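Pimutton Build: Frequently Asked Questions

What is Pimutton?
Pimutton is a two-legged robot being put together in a shared workshop in Mitham. The goal is plain household work, starting with laundry. Sorcha Geddes keeps the build log and answers most of the mail.

Can I buy one or order a kit?
No. There is no kit and no plan for one. The parts list is on the downloads page, and you are welcome to use it.

What did it cost?
We don't have a full total, because a lot of the metal and wiring came from older projects. The two largest bills we kept were 600 dollars for leg motors and 399 for the main controller.

Why start with laundry?
It asks for many of the things a home robot has to do. Doors swing on hinges, clothes have no fixed shape, and the basket is never in quite the same spot. A stacked washer-dryer also makes the robot work at two heights. 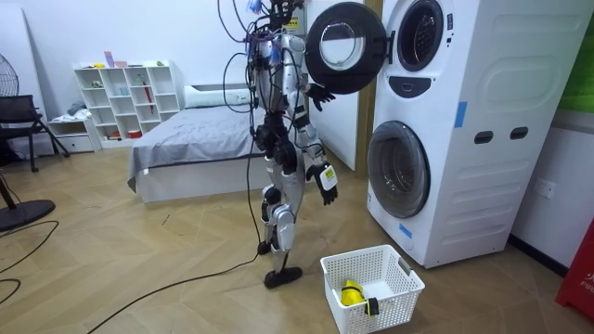

The upper door is the harder one for us. The shoulder has to lift while the legs hold the body steady, and the hand comes in close to the rim. If the feet are set too near the machine, the elbow runs out of room. We keep a table of starting positions for this, and it is in the log under "Reach."

Does it run by itself?
Partly. Walking and balance run on the robot. Door and basket tasks are started by a person at the laptop, who can stop them at any point.

Why are the cables on the outside?
We change parts often, and outside wiring is quicker to trace. Leave slack at the neck and shoulders. Our first harness was too short and pulled a connector loose when the arm went up.

What software do you use?
Ekinci handles the motion planning. Dramus is our own logging tool, which records joint angles and motor current during each run. Dramus is free to download. Version 2 will not open files from the first version, so convert those before you update.

How long is a normal session?
About 6 hours, including setup. Much of that goes to calibration and checking bolts.

Can I visit?
Yes, on Saturday afternoons when the shop is open. Write first so we can tell you if the robot is apart that week. Children need an adult with them, and everyone stays outside the arm's reach while the motors are powered.

Can I use your hand design?
Yes, for personal and school use. The June files replace all earlier ones and fix the thumb mount.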